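Automation and Everyday Work
Lecture 6 handout: Can machines do the chores yet?
June 2018

Please read this before the exercise session. The numbers in the tables of the reader are not repeated here, only the arguments.

1. Where we stopped last time

We finished with the Gruner packing line. This line closes 3000 boxes in one shift and it makes very few mistakes. Several of you asked me after the lecture why a company which can do this cannot sell us a machine that sets the table for dinner. It is a fair question and today's notes try to answer it.

The short answer is that the packing line does not meet surprises. The boxes come from the same side, at the same height, with the same gap between them. When a box is crooked, a metal guide pushes it straight before the arm has to do anything. A large part of the intelligence is in the guide.

2. What is a chore?

For this course we use the definition of Odukoya: a chore is a task which a grown person can do in an unknown home after one sentence of instruction. "Put the bowls away" is a chore. "Weld this seam" is not, even if welding is harder to learn for a human.

The definition has a consequence which students often miss. It speaks about an unknown home. A machine that clears one table in one laboratory, after three weeks of preparation, has not yet done a chore in this sense. It has done a very good demonstration.

3. Table setting and clearing

We take this as our main case because it looks so easy. There is a cup, there are bowls, there is a fork and a spoon. The objects are few and they do not run away. 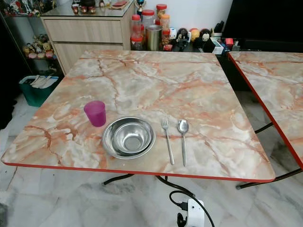 Let us go through the difficulties in the order in which a machine meets them. First is seeing. Polished steel has almost no color of its own, it shows the room, and many depth sensors return holes or false points on it. Clear or half-clear plastic is also bad. A patterned tabletop adds edges which belong to no object.

Second is grasping. A fork lies nearly flat, so two fingers must come down very close to the surface and stop in time. A bowl inside another bowl can be lifted alone or together with its partner, and from above the two cases feel the same to a simple gripper. Human hands solve it by touch.

Third is order. Which item goes first, and where should it go? In the Nunis trial the robot made 1526 attempts at single items and had good success with cups. With cutlery it was much weaker. The report counts each item alone, so please do not read it as a result for whole meals.

4. Comparison with the shop floor

Skurner tested the same type of arm for sorting small metal parts into trays. It worked for over 440 hours before the first repair. The parts were shiny too, but the light was fixed and the trays never moved – at home we can promise neither.

5. For the exercise session

Choose one chore from your own kitchen. Write down each step, and mark the steps where you use touch or memory of the house. Bring one page, handwriting is fine. We will then discuss which steps a machine could do today and which would need a change in the kitchen itself.

Reading: chapter 4 of the reader, without the appendix.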